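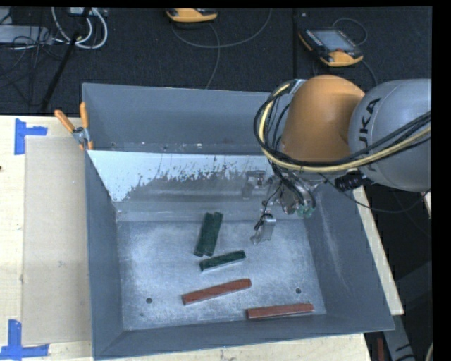
Vemel bin picking set

README, release 2
Last edited Sat 7 June

Summary

Vemel is a set of recorded picks of rectangular blocks from a metal bin by a robot arm. Each recording holds the camera stream, the joint states of the arm, the gripper command and a short label file. The set was gathered at the Plonthorpe workshop for training and testing grasp policies that have to work close to sloped walls and between parts that touch each other.

The release contains 1,035 episodes. Of these, 472 were driven by a person with a hand controller and the rest were run by the Mirzaei grasp planner with a person watching. The two kinds are kept in separate folders and can be loaded on their own.

Setup

The arm is a KUKA, standing beside the work surface and reaching into the bin from above. Cables and hose are carried outside the arm. They hang in view of the camera in many episodes and sometimes hide part of the far wall. We have not masked them.

The bin is grey metal with flared sides and was clamped before each session. Its floor is bare and scratched and reflects light unevenly. There are holes in the floor which depth estimators tend to report as small dark objects. Users who filter on depth should check the region near the front of the bin first.

Blocks are dark green or reddish-brown. Colour is recorded in the labels but carries no meaning for the task.

The camera is fixed for a whole session. It was taken down and put back between sessions, so the extrinsics differ slightly and must be read from the session folder. Do not reuse one calibration across the set.

Procedure

1. The operator empties the bin, drops the blocks in by hand and does not tidy them.
2. A still is saved with the arm parked.
3. The target block is drawn at random from those in the bin and written to the label file.
4. The arm moves in, closes on the target, lifts it clear of the rim and puts it down on the side panel.
5. The operator marks the outcome. Recording stops when the gripper opens or when the stop button is pressed.

Blocks are not put back between picks. A layout is therefore used for several episodes in a row, with fewer blocks each time. Episodes from one layout share a layout_id. Splits should be made on layout_id and never on episode_id, otherwise near-identical views end up on both sides.

Files

session.json: camera intrinsics and extrinsics, operator initials, gripper offset
frames/: colour frames, numbered from zero
joints.csv: time, joint angles, joint torques
grip.csv: time, commanded width, measured width
label.json: target, outcome, layout_id, notes

Times are in milliseconds from the start of the episode. joints.csv and grip.csv come from different clocks and have been aligned offline. The remaining error is small for most sessions but has not been measured for the first December session.

Outcome labels

success: the target was lifted clear of the rim and put down
slip: the target was held and then lost
wrong_part: a block other than the target was lifted
double: two blocks were lifted together
contact: the finger touched a wall hard enough to trip the torque limit
abort: stopped by the operator for any other reason

Where two labels could apply, the earlier event counts. All labels were checked a second time by Ecaterina Mocanu. Disagreements are kept in the notes field with both readings.

Known problems

Side-by-side blocks of the same colour are often merged by the segmentation model we supplied with release 1. That model has been removed. The masks in this release were drawn by hand, on the first frame only.

Driven episodes favour approaches from the right, the side on which the arm stands. A policy trained on them alone will be weak near the left wall.

The grip width sensor drifts during long sessions. Subtract the idle reading stored in session.json.

Lighting was not controlled. The upper part of the sloped wall can wash out to nearly white.

Not included

There are no episodes with soft, clear or round parts. A further 1,000 episodes recorded at Feststead use a different gripper and will be released separately under their own card.

Use

Research and teaching use is free. Please state the release number in any results, as figures from releases 1 and 2 cannot be compared. Report damaged files to Delia Ledesma at Plonthorpe, giving the session folder and the episode_id.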